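Lurndale Surgical Automation Bench
Progress report, second reporting period: equipment plan and spending position 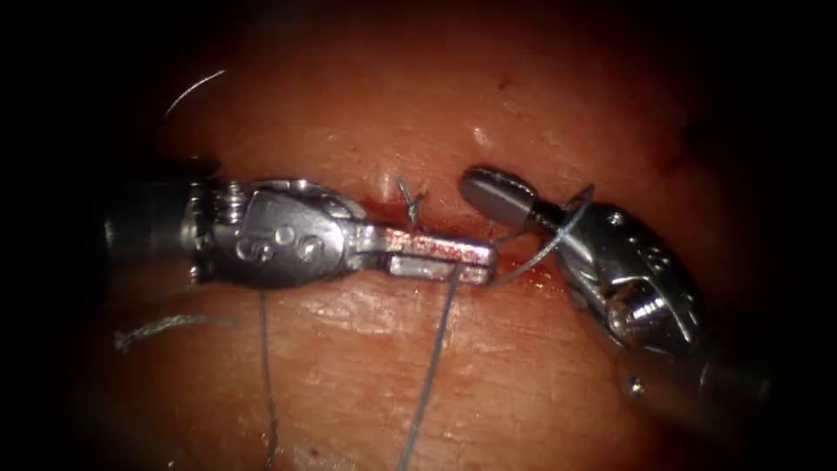 1. Status of the work

The Lurndale bench is running two-arm suturing trials on tissue, with a tied knot as the end point of each trial. The trial protocol did not change in this period. What changed is the equipment plan, and most of this report concerns that.

The original budget treated instruments as durable items. They should have been entered as consumables. The wrist cables lose tension with use, and a slack cable shows up in the tracking error well before anyone would reject the instrument by eye. We now retire an instrument after 10 sessions. The limit is conservative and will be reviewed once the tension logs cover a full retirement cycle on both arms.

2. Purchases made

Needle drivers and graspers were ordered from Floslow against the consumables line. Delivery was in one lot, and all units passed the incoming wrist check. Suture is bought in boxes of cut lengths; use is higher than planned because the short tail left after a tied knot cannot be reused for the next one.

The second light source was deferred. Glare from wet tissue remains the main cause of lost thread tracking, and a polarizing filter on the existing source is the cheaper thing to try first. The filter is on order.

3. Purchases proposed

Spare instruments. We ask to hold 2 spare instruments per arm at all times. At present a failed wrist stops the bench until a replacement is released from stores.

Service contract. Bahrami has quoted for yearly calibration of both arms, parts excluded. The alternative is in-house calibration with a leased fixture, which costs less but takes the bench out of use for longer. We recommend the contract. The quote lapses in September.

Storage. Each trial is recorded in full with joint positions and tool commands. The target for the next period is 400 recorded trials, and the present disk array will not hold them alongside the existing set. Tustden has offered an expansion shelf that fits the current rack. The rack power supply has to be checked before an order is placed.

Force sensing. This stays on the wish list. No sensor we have looked at fits behind the instrument wrist without a new adapter, and adapter design was not costed in the award.

4. Budget position

Consumables are overspent and capital is underspent. We request approval to move 10 percent of the capital line to consumables. The total award is unaffected. If the transfer is refused, the number of trials will be cut to match the instruments in stock — the schedule has no other slack.

5. Risks

Single supplier for instruments. A second source has been contacted, but its wrist geometry differs from the present type and would require new kinematic calibration. Samples have been requested.

Lead time. Instrument orders must be placed one period ahead of use. A late decision on the transfer affects the period after next more than the coming one.

Tissue supply. No interruption so far. Frozen stock is held as a reserve, though its surface behaves differently under the jaws and results from it are logged separately.

6. Decisions requested

Approval of the transfer between lines.
Approval of the service contract before the quote lapses.
Agreement in principle to the storage expansion, subject to the power check.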